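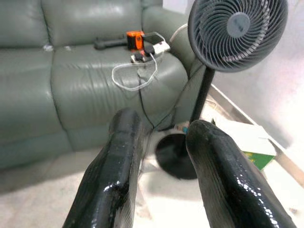
Paora Katene
Contributing reviewer, home and workshop robots

I've been to plenty of robot demos held on a clean bench with three colored blocks on it, and I've written up more of them than I care to remember. So I walked into the Zovance open day in November expecting blocks. What I got was a living room, with a green leather sofa, a standing fan, and a mess of chargers and cords on the seat that looked a lot like my own place at the end of the week. I was grinning before anything had moved.

The thing on show was Janus, an arm and two-finger gripper on a rolling base, built for picking up around the house. Idton makes the arm and the hand. Zovance does the software and runs the space where you can see it work. The open day gave each small group 90 minutes with the machine and the people who look after it, and my group used every one of them. We had to be steered out by the next lot coming in.

Let me start with the fingers, which I liked more than anything else. They're black and glossy and blunt at the tips, and they look like something from a much more expensive hand. The skin is a soft sleeve that slides on over a stiff core. Xiuying Xiong, who ran our session, pulled one off and passed it along so we could all squash it. It has a bit of drag to it when you rub it with your thumb, like a new eraser. A spare pair is $246, and that made somebody behind me whistle, but a pair is supposed to see you through a year of daily use. I can't vouch for that from one morning. I can tell you the sleeve goes back on without tools, since I did it myself on the second try (the first time I had it twisted).

Then there's the wrist camera, which sits close enough that the fingers fill a good part of its view. I had my doubts about that. It seems like a lot of picture to give up! Xiuying put the live view on a screen by the door and drove the arm in toward the sofa by hand, and after a minute or two I had changed my mind completely. You look out between the two fingertips and whatever is in that gap is where the hand is going. I found it easier to judge than the overhead view they also offer. When my turn came to drive I ignored the overhead window altogether.

Now, the sofa. Leather is a rotten surface for a robot. It shines where the light hits it, it creases, and a small object sinks in and leans over. On the seat they had a boxy orange and black battery-powered device, a white power strip with a black plug in it and a little red indicator near one end, and a white charging cable lying across the cushion in a loose tangle. A thin black cord ran over the front of the seat toward the floor. If you wanted to make a gripper look bad you could hardly do better, and I give Zovance a lot of credit for leaving it all there with visitors in the room.

The job was to clear the seat into a tub on a side table. The orange device went first and it was lovely to watch. Janus came in low, stopped, opened a touch wider, and took it by the body with hardly a dent in the cushion. I asked if it could do that again with the thing turned around, and Xiuying just reached over and turned it around. Same result, a bit slower. The small black adapter took two tries. The first time, one finger slid over the top of it and pressed down into the leather, and the arm backed off by itself and came in again from the side. No alarm, no one rushing to a keyboard. It's the kind of small recovery that makes me want to own one.

The cable was another story. Janus got hold of a loop and lifted, and the rest of the coil came up after it in a lump, swung, and dropped back on the seat. It did this again. On the next go it pinched closer to the middle and got most of it over the tub, with a tail hanging out. Xiuying said cables are still the weak spot and that the current model had been trained with 1121 recorded cable pickups, which sounds like a lot until you watch a cable decide to go its own way. They wouldn't let it touch anything that was plugged in. I was glad to hear that said out loud, and it's in the printed setup sheet as well.

Some things I'd want fixed. The rolling base is wider than it needs to be, and getting it past a fan with a round floor base meant a lot of shuffling back and forth. I saw it stop well short of a flat piece of something on the floor that a person would have stepped over without thinking. It's cautious, and in a house with kids I'd take cautious, but you will spend time waiting. The arm also hums. It isn't loud, and by the end I'd stopped hearing it, but my partner would hear it.

The software is called Jin and it runs on a tablet. I was ready to dislike it — every robot company seems to think I want another app — and it won me over with one screen. You tap the object on the live view, you tap where it should go, and it shows you the path of the hand as a faint line before it moves. If you don't like the line you drag it. One of the younger visitors had the hang of this long before I did and cleared half the seat while her dad was still asking about the warranty. The menus behind that screen are messier. Speed settings live in one place and grip strength in another, and I never did find where you rename a drop-off spot. The tablet asked me to confirm every single move, too. There's a setting to turn that off for objects you've approved before, though it was locked for the open day.

A word on the visit itself, for anyone thinking of booking one. It's the best run robot demo I've been to. The talk at the start was short, questions were taken while the arm was moving, and we got to drive. When I asked something Xiuying didn't know (how the sleeves cope with pet hair) she said she didn't know, wrote it down, and emailed me afterward. The answer is that you wipe them with a damp cloth and they're still testing. Wear shoes you can slip off easily. Bring your own oddly shaped object if you have one; I had a garlic press in my bag and they were delighted to let me try it. Janus picked it up by one handle, the other handle flopped open, and it held on anyway.

Would I buy it? At the current price, with cables being what they are, I'd hold off for the next version of the hand. For a lab or a school shop that wants a gripper people can learn on in a morning, I'd say yes right now and I'd order a second pair of sleeves with it. The fingers alone are worth going to see. I've already put my name down for the spring session, when they're planning to do laundry, and I'm bringing a fitted sheet.

Paora Katene went to the open day as an ordinary visitor and was not paid for this review.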